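Bellance season 2, is the hospital plot still worth it? (spoilers up to episode 5)
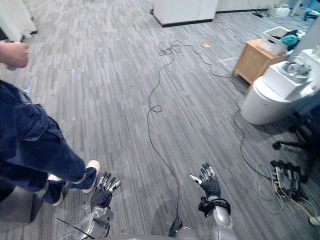
Two hands over gray carpet

marrow_lane
I am watching Bellance since the first season and I want to ask what other people think about the new one. For me the first four episodes were strong, especially the mother who hides her diagnosis from the sons. But on Monday I saw the fifth and I had the feeling that the writers became afraid of their own story. She tells everybody in one dinner, they cry, and after 20 minutes the family is opening a restaurant. Did I miss something?

tidepool50
You did not miss it. There is a cut between the dinner and the restaurant, and the title card says "September", so several months passed. It is easy to overlook when you read subtitles.

marrow_lane
Thank you, I did overlook the card. But then it is still a strange choice — those months are the part I wanted to see.

Giltberg_fan
I disagree with both. The show was never about the illness. It is about the Russo brothers and who gets the house. The illness is how they start to talk to each other. My aunt had a similar diagnosis and in our family also everything was said in one evening, and the next day people were discussing the car insurance. I found it very true.

oklin
True maybe, but boring to watch. Fera did the same subject two years ago in six episodes and I still remember the scene in the pharmacy.

Giltberg_fan
Fera had no humor at all. I stopped after the second episode.

oklin
Then you did not see the pharmacy.

tidepool50
Please stay with Bellance, there is a Fera thread already and it has 174 replies of this same argument.

marrow_lane
I will watch the sixth before I decide. One more question, does somebody know who sings the song at the end of episode 3? The credits on my version are too fast.

oklin
It is not on the soundtrack, I looked. In the Giltberg group somebody wrote that it was recorded only for the show.

Giltberg_fan
Yes, and only one verse exists. I asked there also for the lyrics, no answer yet.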